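# 발표자 노트: 양팔 작업대 도입 예산안

발표 시간 30분. 질문은 끝에 몰아서 받는다. 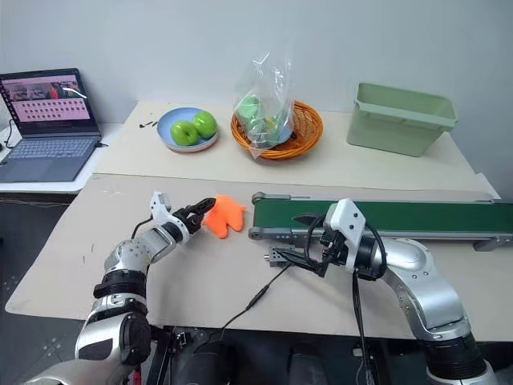 **1. 오늘 정할 것**

- 내년 예산에 양팔 작업대를 몇 대 넣을지, 구매로 할지 임차로 할지 두 가지다.
- 기종 비교는 지난번에 끝났으니 다시 열지 않는다. 후보는 Birolano와 Vorndale 두 곳의 견적이다.
- 금액은 전부 만 원 단위, 부가세 별도. 처음에 한 번 말하고 넘어간다.

**2. 작업 범위**

- 대상은 소분 포장 전 단계다. 과일과 말랑한 소형 물품을 집어서 옮기는 일까지만 본다.
- 봉지 묶기와 라벨 부착은 이번 범위에 없다. 작년 안에는 들어 있었는데 검토 과정에서 뺐다. 이 부분을 묻는 사람이 꼭 있으니 먼저 말할 것.
- 단단한 물건과 무른 물건을 같은 손가락으로 잡는다는 전제로 견적을 받았다. 손가락을 바꿔 끼우면 교체 장치 비용이 따로 붙는다.

**3. 본체 외 비용**

여기서 천천히 간다. 작년에 틀린 부분이 여기다.

- 본체 견적은 작업대당 3000. 팔 두 개와 그리퍼 두 벌, 제어기 포함.
- 주변 설비 합계는 1609. 컨베이어, 작업대 제작, 전기 공사, 안전 펜스, 운반비가 들어간다.
- 작년 안에서는 주변 설비를 본체의 10퍼센트로 잡았다. 실제 견적을 받아 보니 절반이 넘는다. 비율로 잡지 말고 항목별로 받자는 것이 제안이다.
- 케이블 정리 비용도 별도 줄로 뺐다. 손목 쪽 케이블은 소모품으로 보고 연간 교체비를 넣는다.
- 플라스틱 통, 바구니, 접시 같은 용기는 부서 소모품비에서 쓴다. 규격을 하나로 맞추는 문제는 Precious Umali 쪽과 협의 중.

**4. 설치 공간**

- Skurkness동 1층 안쪽 자리를 기준으로 도면을 그렸다. 벽을 등지고 앞뒤 두 줄로 테이블을 놓는 배치다.
- 뒤쪽 테이블이 조금 높다. 높이를 맞출지는 설치 업체 실측 후에 결정한다.
- 조작용 노트북 자리는 옆에 따로 둔다. 작업대 위에는 올리지 않는다.
- 전원 증설은 9월 전에 신청해야 한다. 총무 쪽 마감이 예산 확정보다 빠르다. 승인 전이라도 신청서는 먼저 낸다.

**5. 구매와 임차**

- Birolano: 구매만 가능. 보증 1년, 이후 유지보수 계약은 매년 갱신.
- Vorndale: 구매와 임차 모두 가능. 임차는 최소 36개월, 중도 해지 시 잔여 임차료의 57퍼센트를 낸다.
- 36개월을 다 채우면 임차 총액이 구매가보다 높다. 대신 부품 교체와 방문 수리가 포함된다.
- 우리 쪽 정비 인력은 두 명이고 둘 다 다른 설비를 맡고 있다. 이 조건을 빼고 총액만 비교하면 결론이 달라진다.
- 표는 배포 자료 4쪽. 화면에는 띄우지 않는다. 글씨가 작아서 뒷줄에서는 안 읽힌다.

**6. 시험 기간**

- 첫 대는 시험용으로 들인다. 기간은 최대 6개월.
- 기록할 것: 물건별 집기 실패 횟수, 사람이 개입한 시간, 정지 원인, 케이블과 손가락 교체 이력.
- 기록 양식은 Moon 과제 때 쓰던 것을 그대로 쓴다. 담당은 Imelda Dagdag.
- 컨베이어는 시험 초반에 세워 두고 테이블 위 작업부터 본다. 컨베이어 연동은 그다음 단계이고, 프로그램 수정비가 따로 잡혀 있다.
- 투명 비닐에 든 물건은 시험 목록에 넣었다. 공급사 두 곳 모두 비닐은 성능 보증 대상이 아니라고 답했다. 질문이 나오면 그대로 전달한다.

**7. 요청 사항**

- 1안: 한 대 구매, 시험 후 추가 여부 결정.
- 2안: 한 대 임차, 36개월.
- 실무 쪽 의견은 1안이다. 정비 계약을 함께 승인받는다는 조건이 붙는다.
- 두 번째 작업대 비용은 이번 안에 없다. 예비비로도 잡지 않았다.

**예상 질문**

- 인력 감축 계획인가: 이번 안에 인원 변동은 없다. 시험 기간에는 오히려 담당자 한 명의 시간이 더 든다.
- 중고는 검토했나: 했다. 제어기 보증이 넘어오지 않아 제외했다.
- 환율 영향은: 두 견적 모두 원화 고정이고 유효 기간은 60일이다. 승인이 늦어지면 다시 받아야 한다.

마지막 장은 연락처. 견적서 원본이 필요한 사람은 Imelda에게 요청하라고 안내한다.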